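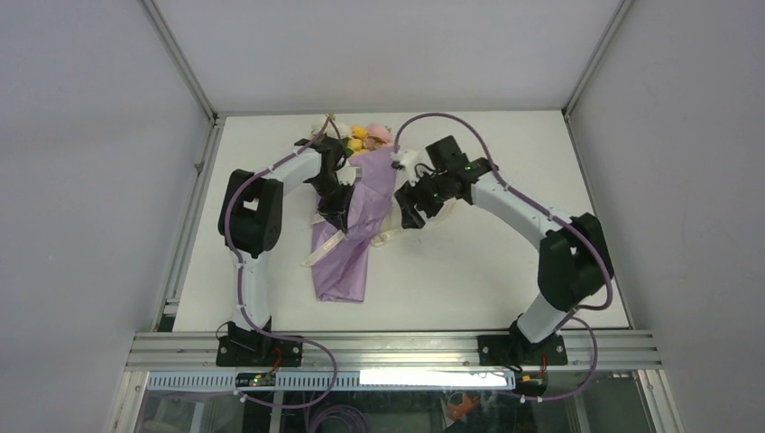

Buy the second arm or don't bother with flowers at all, was the first comment under our Lamholm setup notes, and it collected more agreement than the notes did. It is also correct. A single arm can pick up a bouquet. It can also push one slowly across a table until it meets a wall, and this takes up more of an afternoon than you would think.

So this tutorial covers the Lamholm two-arm bench kit, set up for handling wrapped bouquets, with remarks on the parts of the kit I would buy again and the parts I would leave in the box. I paid for it, so the remarks are mine.

What you need

The Lamholm kit (two arms, two grippers, front rail hardware, cables, clips)
An enclosed bench with a plain white top
A laptop from the last few years
Hex keys, the long ones, not the ones in the bag
Wrapped bouquets, more than you think
Kakow control software, the paid tier if you want both arms to move at once

That last line annoyed me too. The free tier of Kakow runs two arms perfectly well provided they take turns, like people being polite at a door. The paid tier is 205 dollars a year. The kit page mentions it under "optional."

Step 1. Bolt the bases down

Both bases go on the aluminum rail at the front of the table, one left and one right. Slide the nuts into the groove before you tighten anything at the ends of the rail, or you will be taking the ends off again. Finger-tight at all the corners first, then go across the diagonal.

The manual gives a base spacing of 460 millimeters, center to center. Use it for your first build. I moved mine wider because it looked roomier, and the grippers could no longer both reach the neck of a bouquet laid down the middle. They got close and waved at it.

Check the bases again after the first long session. Mine had loosened a little on the right. If you hear a tick when an arm changes direction, stop and get the hex key.

Step 2. Run the cables

The cables are purple. There is no option for another color and I have stopped asking. Clip them along each link with the small white clips, and leave a generous loop at the wrist. It should look like too much. With the arm folded it will look like a lot too much, and then the wrist turns over and the loop is gone.

Let the rest drop over the front of the rail and under the table. A bit of hang is fine. What you want to avoid is a cable lying on the tabletop, where a gripper can find it. A gripper that has found a cable holds it very well, better than it holds most of the things I gave it on purpose.

The kit comes with a bag of clips and you will use the whole bag. Khalaf sells spares that fit, and they are a touch stiffer than the originals, which I prefer near the shoulder.

Step 3. Power up and home

Support each arm with a hand before you turn on the power. They don't fall far, but they fall with conviction. Start Kakow, choose Bench, then Pair, and wait until it lists both arms. If it lists one arm twice, unplug the right one, count to ten and plug it in again. Support told me this was fixed in February. It is less frequent now, I'll give them that.

Home the left arm first, then the right. Doing both together is allowed by the menu. Don't.

Step 4. Lay the bouquet

Lay it front to back, blooms toward the rear wall, stems toward you. Center it between the bases. If there is a ribbon, spread the tails out flat to the sides so they are clear of the place where the fingers will close.

Wrapping paper matters more than flowers. Stiff paper with a few folds in it gives the fingers something to hold. Clear film is slippery and it also reflects the light bar, and Kakow's optional camera add-on does not enjoy that. Tissue tears. I wasted a whole Sunday on tissue.

Practice on fake flowers if you have them. Real ones drop bits, and the bits get into the rail groove.

Step 5. Teach the grip

Switch both arms to Hand Guide and move them yourself. Bring the left gripper down onto the upper part of the wrapping, a little below the blooms, and close it until the paper just starts to give. Save that as Hold A. Now bring the right gripper in from its own side to the same height. Leave it barely short of the wrapping and save that as Wait B, then close it and save Hold B.

The order is the whole trick. Left takes hold, right waits, right closes, both lift. Ask them to close at the same moment and one will always be early, and the early one shoves the bouquet toward the late one, which then closes on a rose.

Set grip force to 2. The scale goes up to a number I have used once. At 2 the paper creases a bit and the stems are left alone. If the bouquet slides, move the grip point lower before you touch the force.

Step 6. Lift, and lift slowly

Add a Joint Move and tick Linked. This makes both arms keep their distance from each other while they travel, and it is the feature you paid for. Raise by a small amount, pause, then raise again. The pause lets the stem end stop swinging. A bouquet is heavy at one end and floppy at the other and it will remind you of this every time.

Keep the speed slider in the bottom quarter. It looks dull. Dull is good on a white tabletop full of petals.

Step 7. Turn and set down

For a quarter turn, have one arm lead and the other follow, again with Linked ticked. For anything past a quarter turn, set the bouquet down, let go and regrip. The software will offer to plan the whole half turn for you. I accepted once. The elbows met.

Release in the opposite order: right opens first, backs away, then left.

When it goes wrong

Arms stop partway with a yellow message: usually a cable pulled tight at the wrist. More loop.

Gripper closes and the bouquet rolls: you laid it off center. Move the bouquet, leave the program alone.

Ribbon comes along for the ride: tails were under the fingers. Spread them and start over.

Everything is a finger's width off after lunch: somebody leaned on the rail. Home again.

Is the kit worth it?

The arms are good. They repeat well, the joints are quiet, and the housings have taken some knocks from me without complaint. Lamholm rates the gripper pads for 1,000 cycles between changes, and mine are past that and still fine, though they're getting shiny. The pads are cheap in any case.

The manual is poor. It has a page on the history of the logo and half a page on homing. The supplied hex keys are a kind of metal I have not met before and would not call tool metal.

I looked at the Wullgate set as well, which costs less and comes with its software included. Its grippers are wider and I couldn't get them in under the blooms without pressing on the petals. For boxes or bottles I would have bought it and kept the change. For flowers I'd stay with Lamholm, pay for Kakow with a sour face, and order extra clips on the same day as the kit.

Files for the Hold A / Wait B / Hold B program are in the downloads section. Change the heights before you run it, your table isn't mine.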